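Review: the Istis pavement delivery robot, seen at the Kondside open day

Prepared for the Access and Local Services Group by Parvathi Lobo, March 2024

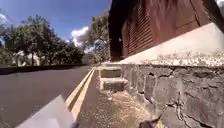

The Group was invited to attend the Kondside open day as one of several parties with an interest in small delivery vehicles. The purpose of our attendance was to judge whether the Istis would be suitable for a trial in Naltemport, where parcels and library books are at present taken round on foot. This review records what we were shown, what we were told, and where we consider the machine to be strong or weak. It is not a technical test and should not be read as one.

The Istis is a wheeled robot intended for pavements and footpaths. It carries a lidded load box and is watched from a distance by an operator, who may take over at any point. The supplier, Ahn, brought two machines to the open day. One was kept indoors with its covers removed so that visitors could look inside, and the other was sent out on a set route through the streets near the hall. Visitors were able to walk behind it or to follow its progress on a screen in the main room.

Setting up

The staff prepared the outdoor machine in front of us. The load box was filled, the lid was locked and the route was chosen from a list on a tablet. No part of this seemed difficult, and a member of our party was invited to repeat the steps without help and did so. The text on the tablet is small, however, and several of the buttons carry symbols with no words beside them. We would ask for a plainer layout before any member of counter staff was expected to use it daily.

On the route

The outdoor demonstration lasted 42 minutes and was the most useful part of the visit. The machine kept a steady walking pace and held a straight line where the path allowed. The operator's screen gave a clear view ahead in bright sun, and the double yellow lines, the stone wall and the loose grit on the path could all be made out without effort. This matters a good deal, as an operator who cannot judge the edge of the carriageway cannot be expected to steer safely beside it.

The Istis was stopped three times during the run. On two of these occasions a pedestrian had stepped close in front and the machine halted by itself, leaving what we thought was a proper gap. On the third the operator brought it to rest at our request. It pulled up promptly and gave a short tone before moving off again — a courtesy that we found helpful, although the tone would be hard to hear beside heavy traffic.

Narrow paths remain our chief concern. Where a wall stands on one side and the road on the other, a person with a pushchair or a wheelchair has very little room to pass. The staff explained that the machine is meant to draw in and wait. We did not see this tried with a wheelchair user, and we would not support a trial in Naltemport until it has been. Steps are a further limit. The Istis does not climb them, and any address reached only by steps would still need a person at the door.

Noise, handling and care

The motors are quiet. The lid closes firmly but is heavy, and one of our members found it awkward to lift with one hand. The body panels may be wiped down with a damp cloth, and the wheels can be taken off with a single tool kept under the lid. We were shown how to remove grit from behind the wheel covers. The task is simple enough, though it calls for kneeling, and a raised stand would be a sensible addition to the kit.

The open day itself

The event was well run. Questions were answered directly, and where staff did not know the answer they said so and took a note. The screen in the main room was placed too near the tea table, with the result that those at the back saw little of the second half of the run. Printed route maps would also have been welcome.

Our view

We rate the Istis as good for wide and level pavements and as unproven elsewhere. The Group has written to Ahn to ask for a further demonstration in Naltemport in September, on a route of our own choosing which will include Church Lane and the lower part of the harbour road. Members who wish to attend should give their names to the office, stating whether they require a seat along the way.

This website uses cookies to help us improve our pages. By continuing to browse you agree to our use of cookies. Accept | Manage settings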